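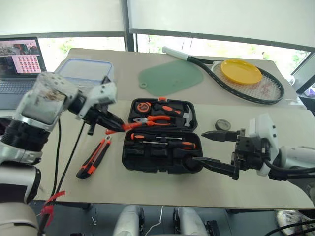

Plomberg

Two-arm task planner and execution layer for tabletop put-away work. Toolboxes mostly.

Status: usable, opinionated, occasionally sulky. Maintained by Luana Prado and Rekha Pillai.

What it does

Plomberg takes a goal ("every tool in its slot"), a list of detected objects and two arms, and produces a schedule saying which arm does what and when. It then runs the schedule, watches it go wrong, and makes another one. Most of the code is in that last part.

It does not do perception. Detections and poses come from Brulleo, which lives in its own repository and has its own README, written by someone in a better mood. It does not do low-level control either. Joint commands go through Pai, and if your arms are shaking, please open the issue over there.

Requirements

Linux, Python 3.10 or newer, a working Pai install, and two arms with parallel grippers. One arm will also work if you set arms.single to true, at which point you have installed a scheduler in order to schedule one thing.

A GPU is needed for Brulleo but not for Plomberg. The planner runs fine on a laptop next to the table. Close the browser first.

Install

git clone the repo, then:

pip install -e .
plomberg check
plomberg calibrate --table

The check command talks to both arms and prints their firmware versions. If left and right come back swapped, swap the names in config/arms.yaml. Do not swap the cables. Rekha swapped the cables in April and the handover tests passed beautifully for a day, in mirror image.

Quick start

plomberg run tasks/toolbox.yaml --dry

This prints the plan without moving anything. Read it. If it contains the step "wait" more than twice in a row, the planner is stuck and too polite to mention it.

plomberg run tasks/toolbox.yaml

This moves things. Keep a hand near the stop button and your coffee on some other piece of furniture.

How a task file works

A task file lists slots, the objects allowed in each, and an ordering if there is one. The toolbox task has slots for pliers, hammer, tape measure and screwdriver, plus a holding area for anything that doesn't fit the molded shapes. Slots in the lid and slots in the base are separate groups, each with its own surface frame. They have to be: the lid leans back at whatever angle the hinge felt like that morning, and a pose that is correct for the base will put a hammer through the air behind the lid.

Objects with no slot are treated as obstacles. This covers rackets, plates, cutting boards and whatever else has drifted onto the table. The planner will go around them. It will not tidy them, and we are not taking feature requests on this.

Who moves first

Both arms want the toolbox, and the toolbox is small. Plomberg handles this with a shared-zone lock. An arm asks for the zone, gets it, does its business and gives it back. The other arm holds at its standby pose just outside.

The first version let both arms in whenever their swept volumes didn't overlap. That was correct on paper. The trouble is that a gripper holding pliers is a different shape from a gripper, and the pliers may be open a bit, or hang at an angle, and the swept volume knew none of this. We now inflate the held object by zones.held_margin. The default is generous. Lower it if you like speed and replacement fingertips.

Recovery

When a step fails, Plomberg picks one of the following:

retry: same grasp, same arm. Two tries, then it moves on.
regrasp: asks Brulleo for a fresh pose and tries a different approach angle.
handoff: gives the object to the other arm. Looks impressive, fails often.
park: puts the object in the holding area and pretends that was the plan.

You can turn any of these off in config/recovery.yaml. Turning all of them off gives you a very honest robot.

Logs and replays

Every run writes a Nustis log with the plan, the detections, the gripper widths and the reason for each replan. Replay one with:

plomberg replay path/to/log --speed 2

The logs shipped with the repo cover 1,926 put-away attempts and contain 2,693 replans. Yes, the second number is larger. There are 78 runs tagged "clean", meaning no replan at all, and we use those for demos and for morale.

Replays are tied to the planner version. Logs recorded before the lid and base groups were split will load, complain, and draw the lid flat on the table. The poses in them are fine. The drawing is not.

Known problems

Pliers next to pliers. If two pairs are in neighboring places, Brulleo sometimes merges them into one very capable tool. The planner then allots one grasp for both. Setting perception.split_handles helps, at the cost of now and then turning one pair into two.

Everything is orange and black. Color tells you a great deal about which tool set you bought and very little about which tool you are looking at. Use the shape descriptors.

Utility knives. The default task file has them on the ignore list, and they stay on it. Please don't send a pull request that removes it.

Lock timeouts. If an arm faults while holding the zone, the other one waits up to zones.timeout seconds (default 100) before asking what happened. Luana thinks this is too long. Rekha set it.

Loose cables at the table edge are invisible to the planner. Route them yourself.

Contributing

Run the dry tests before opening a pull request. If your change touches zones.py, include a Nustis log from real arms. Simulation is welcome as supporting evidence, but the simulated toolbox has never once slid when bumped.

Handoff fixes are especially wanted. The current freeze on main lifts on 31st July; until then, branch from dev and rebase often.

License

Apache 2.0 for the code. The logs are under CC BY 4.0.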